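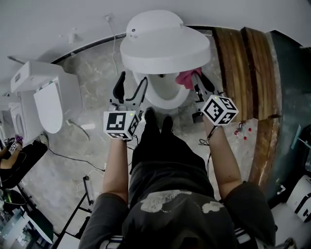

Auf grauem Betonboden vor dem weißen WC. Foto: Amancay Mansilla

Pentti Halonen hat mir den Gurt schon in die Hand gedrückt, bevor ich überhaupt meine Jacke ausgezogen habe. »Such mal«, sagt er und setzt Kaffee auf. Ich suche also. Ich drehe das Ding hin und her, ziehe an den Schnallen, halte die Beinschlaufen gegen das Fenster und finde: nichts. Sieht für mich aus wie ein Auffanggurt, etwas speckig, gut eingetragen. Halonen nimmt ihn mir wieder ab, biegt das Gurtband an der Rückenöse um den Daumen, und plötzlich stehen da lauter feine Fäserchen in die Höhe, direkt neben der Naht.

»Der hat vorige Woche noch auf einem Steildach gehangen«, sagt er. »Mit einem Menschen drin.«

Halonen prüft Absturzschutz: Gurte, Verbindungsmittel, Höhensicherungsgeräte, Karabiner, alles, was Dachdecker und Zimmerleute sich so umschnallen. Angestellt ist er bei Godoy, einem Prüfdienst mit einer Werkstatt im Hinterhof, in der es nach Nylon und Maschinenöl riecht. 400 Gurte gehen im Jahr durch seine Hände, die Karabiner zählt er gar nicht erst extra. Früher war er selbst auf dem Dach, bis das Knie nicht mehr wollte. Das Knie kommt in unserem Gespräch ziemlich oft vor, ich lasse es hier meistens weg (Entschuldigung, Pentti!).

Ich will wissen, woran die Gurte denn nun sterben. Am Sturz? Da schüttelt er den Kopf. »Nach einem Sturz schickt mir den jeder freiwillig, da haben alle Respekt. Die meisten, die ich aussortiere, sind am Kofferraum gestorben. Da liegen sie neben der Kettensäge, neben dem Bitumenanstrich, neben einer Flasche Reiniger, die nicht ganz zu ist. Und im Sommer wird es da drin so heiß, dass du Brötchen aufbacken kannst.« Und dann die Sonne. Gurtband, das ständig draußen hängt, bleicht aus, und wenn die Farbe weg ist, wird er misstrauisch. Ein Rot, das mal rot war und jetzt rosa ist, legt er gleich auf den anderen Stapel.

Der andere Stapel liegt hinten links. Ich darf mal wühlen. Ein Verbindungsmittel mit Brandlöchern vom Schweißen, ein Karabiner, dessen Verschluss mit Klebeband offengehalten wurde – »geht schneller beim Umhängen«, hatte der Besitzer ihm erklärt –, und ein Gurt, auf dem mit dickem Filzstift ein Name steht. Ich fand das eigentlich ganz praktisch. Halonen findet es furchtbar. »Du weißt nie, was in der Tinte ist. Das Lösemittel kann in die Faser gehen, und dann? Es gibt am Gurt ein Etikett, da kann man draufschreiben. Oder du nimmst einen Anhänger.«

Das Etikett ist überhaupt sein Lieblingsthema. Ist es unlesbar, darf der Gurt nicht durch, auch wenn er sonst aussieht wie aus dem Laden. Das sorgt für Ärger am Telefon. Aurelio Casado, der bei der Dachdeckerei Ekine die Kolonnen einteilt, habe ihn deswegen mal eine halbe Stunde lang beschimpft, erzählt Halonen, und zwar ziemlich einfallsreich. Ich habe Casado angerufen und gefragt, ob das stimmt. »Zwanzig Minuten«, sagt Casado. »Aber ja. Ich hatte die Leute unten stehen und keine Gurte! Heute haben wir zwei Reservegurte im Lager, und seitdem verstehen wir uns.«

Wie oft muss denn nun geprüft werden? Mindestens einmal im Jahr durch eine sachkundige Person, sagt Halonen, bei harter Beanspruchung öfter, und vor jeder Benutzung durch den, der drinsteckt. Dieses »vor jeder Benutzung« wiederholt er dreimal. Ich frage, ob das wirklich jemand macht, morgens um sieben, wenn es noch halb dunkel ist und der Kran schon wartet. Er rührt lange im Kaffee. »Die Jungen eher als die Alten. Die lernen das jetzt so. Ich habe es früher auch nicht gemacht, da brauche ich gar nicht so zu tun.«

Er zeigt mir dann, wie er es gern hätte. Gurt an der Rückenöse hochhalten und ausschütteln, damit sich alles sortiert. Band für Band durch die Finger laufen lassen und dabei umbiegen, die Schäden sitzen gern in der Falte. Nähte anschauen, jede einzelne. Schnallen auf, Schnallen zu, auf das Klicken hören. Karabiner öffnen und loslassen, er muss von allein zugehen. Bei ihm dauert das keine drei Minuten, bei mir eher zehn, und die Brustöse habe ich trotzdem vergessen.

Zwischendurch kommt Benjamín Bravo rein, der Kollege, der die Höhensicherungsgeräte macht, und fragt, ob »die Sache mit der Kirche« schon erzählt sei. Ist sie nicht, also wird sie jetzt erzählt. Eine Kirche, gebaut 1851, Schieferdach, sehr steil. Halonen sollte vor Ort die Ausrüstung der Truppe ansehen, und der Polier holte stolz eine Kiste aus der Sakristei, in der noch Gurte vom letzten Dachumbau lagen. Leibgurte aus Leder! »Da hatte eine Maus drin gewohnt«, sagt Bravo. »Zwei Mäuse«, sagt Halonen. Jedenfalls wollte der Polier wissen, ob man die nicht noch einfetten könne. Einer davon hängt heute in der Werkstatt über der Tür.

Was mich noch interessiert hat, ist das Geld. Ein ordentlicher Gurt mit Verbindungsmittel und Höhensicherungsgerät kann schnell bei 500 Euro liegen, und bei einer größeren Kolonne kommt da einiges zusammen. Halonen rechnet nicht gern mit den Leuten, sagt er, das sei nicht sein Job. Er empfiehlt auch keine Marke, da kann man bohren, wie man will. Nur beim Waschen wird er genau: lauwarmes Wasser, milde Seife, im Schatten trocknen lassen, kein Hochdruckreiniger, keine Heizung. »Und bitte nicht in den Trockner. Das fragt jeden Januar einer.«

Beim Rausgehen will ich noch wissen, was mit dem Gurt vom Anfang passiert, dem mit den Fäserchen. Halonen nimmt eine Schere von der Wand, so ein Riesending mit orangefarbenen Griffen, und schneidet die Rückenöse heraus, dann die Beinschlaufen. In die Tonne wirft er immer nur Stücke, sonst holt sie sich wieder einer raus. Dann schreibt er den Prüfbericht und ruft den Betrieb an. Ich höre noch, wie es am anderen Ende laut wird, und mache die Tür hinter mir zu.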